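Slicing Star Fruit for Play and for the Plate

I love star fruit, and I love it most at the moment the knife goes through and the first slice falls over. A long ridged thing that looks like nothing much suddenly gives you a star! If you have only ever seen it as a garnish, get a whole one this winter and cut it up at home. It takes a couple of minutes and hardly any skill.

Picking one out

You want fruit that is mostly yellow, with maybe a little green left along the ridges. All green means tart and crunchy, good in a salad or pickled. Fully yellow with thin brown lines on the edges is as sweet as it gets, so eat it that day. Soft brown patches on the flat sides are a bad sign and I'd leave that one in the bin. The Morrison variety I buy stays pale even when it's ready, so there I go by smell – ripe ones have a light, flowery scent, a bit like a pear and a grape got together.

If yours is still green, leave it on the counter and turn it now and then. Once it has gone yellow it can go in the fridge for a few days.

Cutting it

Rinse the fruit and rub along the grooves with your thumb, where the dust collects. Dry it well, or it will skid about on the board.

Cut a thin piece off each end. Then stand the fruit up and run a peeler or small knife down each ridge, taking off just the narrow dark edge. That strip can be bitter, and the stars look much cleaner without it. There's no need to peel anything else, the skin is thin and perfectly nice to eat.

Lay it on its side and slice straight across. I go for slices as thick as a pencil for snacking, and half that for drying. Flick out the seeds with the tip of the knife as you come to them.

A shallow tray with a rim is the thing to put them on, in a single layer, so the points don't break off and the juice stays put. Kids love laying out the stars, and toy slices are great for practicing patterns before the real ones come out.

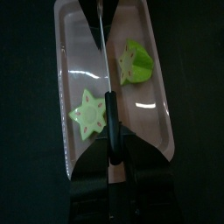
Okari wrote in the comments that thin slices went limp by the time lunch was served, and asked if lemon juice would help. It will keep the color bright, but it won't bring back the crunch. Cut thicker, cover the tray and chill it, and add the lemon right before it goes out.

Drying the extras

One tree in a good year gives more than anyone can eat, so I dry a lot of mine. My old Brimum dehydrator has 3 racks and fits the slices from 8 medium fruit. Blot the slices first, spread them so they don't touch, and start checking after six hours. They should bend like soft leather. In the oven, use the lowest setting and prop the door open a little. Let them cool all the way before they go in a jar.

The dried stars are so good on oatmeal, and they look wonderful floating in a mug of hot tea.

Please read this bit too

Star fruit is not safe for people with kidney disease, even in small amounts. If you're sharing a plate with guests, tell them what it is before they dig in.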